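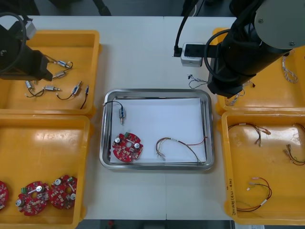

So I've finally done the drawer. If you've been reading this blog for any length of time you'll know the one, bottom left in the kitchen, the one you have to open with your foot braced against the cupboard. I have been threatening to sort it since we moved in and every September I get that back-to-school feeling and buy some dividers, and then the dividers go in the drawer too.

What set me off was the doorbell. It had been getting quieter for months (a sort of apologetic clunk by the end) and I was sure I'd kept the spare bits from when Ekow fitted it. I had! They were under four takeaway menus and a bicycle lamp with no bracket. It took me most of a morning to find them, by which point everything was on the kitchen floor and there was no going back.

I did ring my friend Thaís for moral support. She is ruthless, she moved flats with one suitcase and a rice cooker, and her advice was to tip the lot in a bag and see if I missed it. I couldn't. I'm the daughter of a man who straightened nails. When we cleared Dad's garage we found tobacco tins full of washers, all sorted by size, and one tin with a label that just said "from the Morris", and we hadn't had a Morris since before I was born. I still have that tin. It's in the loft, Thaís, and it's staying there.

Anyway, my method, such as it is. First pile: things that belong somewhere else, like the tape measure and about half of the cutlery. Second pile: things I know the purpose of. Third pile: the mystery pile, which was by miles the biggest and the most enjoyable to go through, with a pot of tea and the radio on.
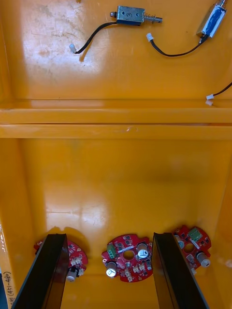

I gave myself one rule for the mystery pile, which was that if I couldn't name it or name the thing it came off, it had until teatime to be claimed by somebody in the house. I put a photo on the family chat and got back a lot of guesses and one very rude suggestion from my brother. My son claimed a charger for a phone he lost at a festival. I said he could have it if he took it home with him. He did not take it home with him.

Keys are the worst. I've got 38 keys and I can account for six. Throwing away a key feels like tempting fate, doesn't it? You just know that the week after, you'll come across a little locked cash box behind the wardrobe. So they've gone in a jam jar and I've written KEYS on the lid, as if anyone might mistake them for jam.

Batteries went to the recycling point at the supermarket, a whole carrier bag of them, and the old paint-splattered screwdrivers went to Ekow, who was far more pleased than I expected. He's setting up a tool shelf for his niece and wanted things she could bash about with.
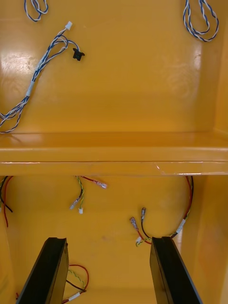

Then there's string. I keep string. My gran kept it in a ball on the back of the door and I'm told she once tied up a gate, a parcel and a Christmas pudding from the same length, though I think that story has grown a bit. I've wound all mine onto a cardboard tube from the kitchen roll and it looks ever so smart.

The dividers are in at last, and I can open the drawer with one hand. The doorbell still clunks, mind you. I put the spare bits down somewhere safe while I was hoovering and I haven't seen them since, so if you're coming round, knock.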